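Wir suchen Leute für unseren offenen Nachmittag im September!

Hallo, ich bin Genalyn Dizon und organisiere bei uns in Wosthorpe den Besuchstag in der Roboterwerkstatt. Wir machen das jetzt zum zweiten Mal, letztes Jahr kamen fast 60 Gäste, und zu zweit am Tisch kamen wir mit dem Erklären kaum hinterher (meine Stimme war abends weg!). Deshalb brauche ich Verstärkung, und zwar 3 Leute, die gern mit Besuchern reden und keine Scheu haben, auch mal selbst etwas auszuprobieren.

Vorgeführt wird Alix, unser Sortierarm. Die Gäste dürfen sich wünschen, was er als Nächstes greifen soll, und ihr legt die Sachen bereit, beantwortet Fragen und räumt zwischen den Runden wieder auf. Programmieren müsst ihr nicht können, das übernimmt meine Kollegin Janelle Navarro.
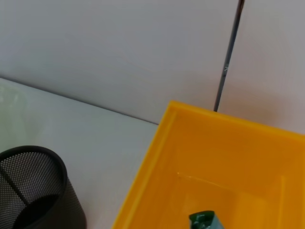
Gelber Kasten und schwarzer Netzbehälter am Vorführtisch

Los geht es um 13 Uhr, um 18 Uhr ist Schluss, und vorher gibt es eine kurze Einweisung, bei der ihr Alix in Ruhe kennenlernt. Wer mag, bleibt danach noch zum Essen, ich koche wieder viel zu viel. Fahrtkosten erstatten wir, eine kleine Aufwandsentschädigung gibt es auch. Mindestalter ist 16, Deutsch solltet ihr gut sprechen, Englisch ist schön, aber kein Muss.

Interesse? Dann schreibt mir einfach ein paar Zeilen über euch oder kommt vorbei: Werkstatt Cetidholm, Raum 237, bitte klopfen!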